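Why Do Bowls Fit Inside Each Other?

Open a kitchen cupboard and you will probably find a stack of bowls. A stack takes up much less room than bowls set side by side. The trick is in the shape.

Most bowls are wider at the top than at the bottom. The sides slope outward. When you set one bowl into another just like it, the narrow bottom slides down past the wide rim until the sloping sides meet.

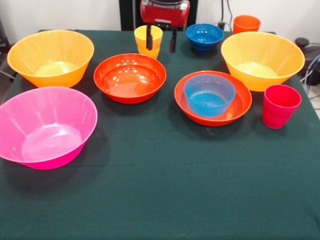 Size matters too. A small bowl can sit inside a big one even when the two have different shapes. The light blue bowl has fairly straight sides, but it still fits in the wide red-orange one, with a ring of orange showing all the way round it. A big bowl will not go into a small one. It just rests on top and wobbles.

Cups can stack for the same reason. A cup that gets narrower toward the bottom is called tapered. A cup with perfectly straight sides cannot slide into its twin.

Try it at home

Ask a grown-up for some plastic bowls and cups. Put the widest bowl down first, then add the next widest, and keep going. Measure your stack with a ruler. Now build it again in a different order and measure it once more.

Written by Loubna Bouzid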